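Trodthorpe: a quiet puzzle game that asks for your patience

Posted by Kyung-hwa Pyo

I bought Trodthorpe in the first week after release and I have now finished it two times, once with hints and once without. Before I tell you my opinion, you should know that I usually play strategy games, and puzzle games are something I take only between two big ones. So maybe I am not the typical customer. But I stayed with this one for 15 evenings, and I think that already says something.

The story is simple. You are Ikis, a young map maker, and you arrive in the village of Trodthorpe to draw it again after a flood. The old map is gone and the people do not agree about where things were. The baker says the bridge was north of the mill, the ferry man says south. You walk, you listen, you draw, and when your drawing is correct, that part of the village comes back. There are 101 places to restore, and they are divided into seven districts.

The drawing is the heart of the game and it is done very well. You have a pencil, an eraser and a string for measuring distance. With the controller, the left stick moves the paper and the right stick moves the pencil, and it took me one full evening to get used to it. After this evening I did not think about it anymore. On a mouse it is easier from the beginning, but I missed the small vibration when the pencil touches the paper.

What I liked less is the way the game explains itself. The first district holds your hand too long, and then the second district lets you go completely. The string, for example, can be folded to find the middle of a street. I found this by accident in the fourth district. My brother did not find it at all, and he finished the game with a lot of guessing.
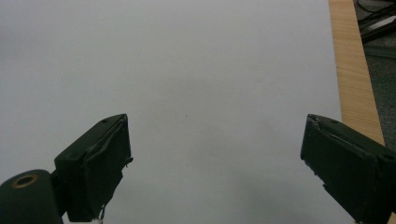
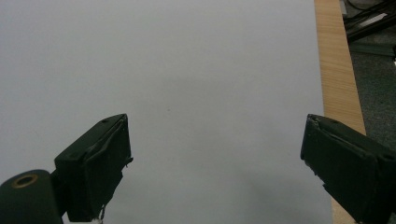 The art style will divide people. The developers, Fustholm, decided to leave most of the screen blank until you draw on it, and in the early hours you look at a lot of almost nothing. Some districts start as a pale gray-white surface with one tiny dark speck near the middle, and this speck is Ikis. I found it beautiful for the first hours. My wife looked over my shoulder and asked if the game had crashed. Later, when the streets are filled in with brown ink and you can see smoke from the chimneys, it becomes really pretty, and I took many screenshots. But you must wait for it, and the price of waiting is different for every player.

The music is by one person who signs only as Ban, and it is mostly piano with some accordion. Each restored place adds one instrument to the theme of the district. It is a small idea, but it made me go back for the places I had skipped. I only wish there was a separate volume for the footsteps, which are too loud on wood — I played with headphones and on the bridges I had to turn everything down.

A few words about the technical side. I played on a laptop that is not new and the game ran smoothly everywhere except in the harbor, where it dropped frames each time the rain began. There was also one bug in the sixth district: if you erase the chapel while the priest is speaking, the conversation never closes and you must load your last save. The game saves only when you enter a house, so I lost roughly half an hour of work. An update in July is supposed to add saving at any moment. I would like to see it sooner.

The difficulty is fair, with one exception. The last district is a cemetery where nobody is left to ask, and you must use only the names on the stones and the shadows. I needed a notebook for it. I know that some players stopped there, and I understand them, but for me it was the best part of the whole game. The ending that comes after it is short and quiet, and I will not spoil it.

About replay value: not very high. The answers stay the same, and in my second game I remembered too many of them. There is a free drawing mode where you can invent your own village, but you cannot share it with anyone, so I tried it for one evening and did not return.

Good: the drawing, the music, the cemetery.
Bad: the save system, loud footsteps, weak explanations after the first district.

My score is 7 out of 10. With the save system repaired I would give one point more.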